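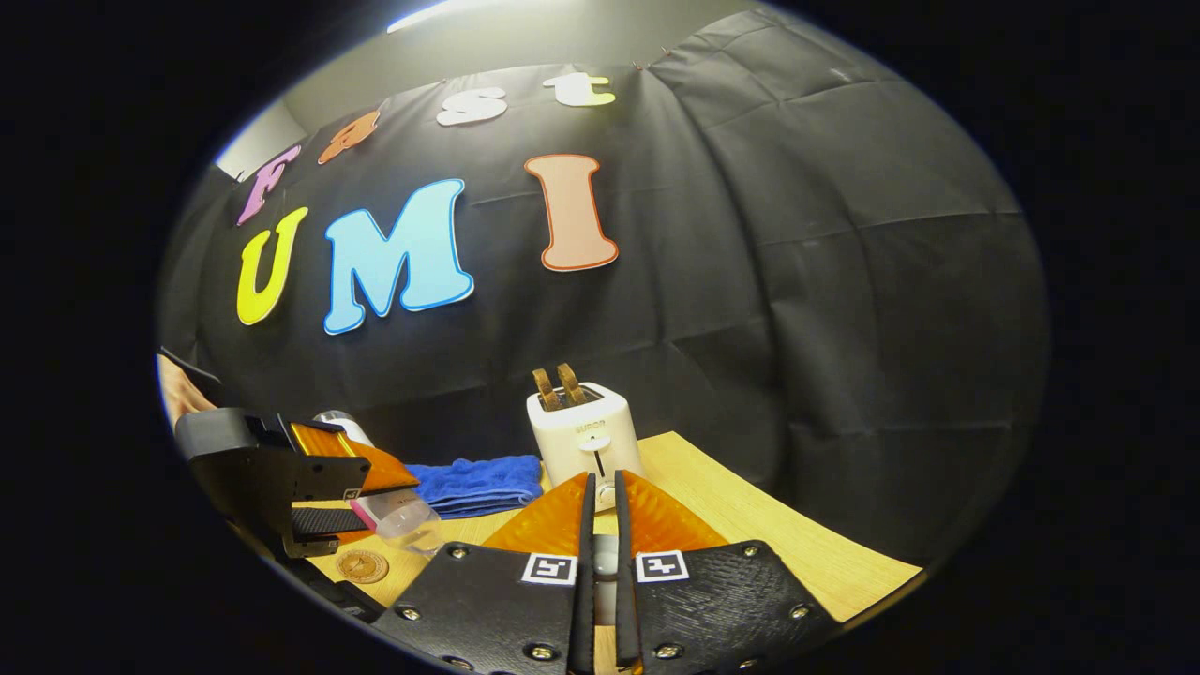
Why bother with toast at all, one reader of our first release asked, when a set of plain blocks would give cleaner numbers? We get a version of this question a lot, and we love it! Blocks are tidy, but kitchens and breakfast tables are where we want the policy to work, so Grorudard is made of breakfast things: a toaster with toast in it, a bottle, a coaster, a folded towel.

What's in it

Grorudard holds 800 demonstrations across 12 tasks, all done by hand with a pair of hand-held grippers. The gripper in the foreground has soft orange fingertips and a small square marker on each finger plate, which we use to work out how wide the jaws are open. Left and right recordings are stored side by side and share one clock.

The tasks run from easy (stand the bottle up) to fiddly (lift out a slice without crushing it). Two-handed ones are in the folder called both. Start with those – they're the most fun.

Splits

73 demonstrations are held back for testing. Please don't train on them. Failed attempts are kept and labelled, and we'd be glad to hear if anyone finds a good use for them.

Known gaps

One table, one black backdrop, indoor light only. Models trained on this alone will probably struggle in a busier room, so mix in the Warnness set if you can. Left-handed demonstrators are thin on the ground – more are coming in the April update.

Loading

Unpack the archive, then point the Nijs loader at the top folder. The index is rebuilt on first use.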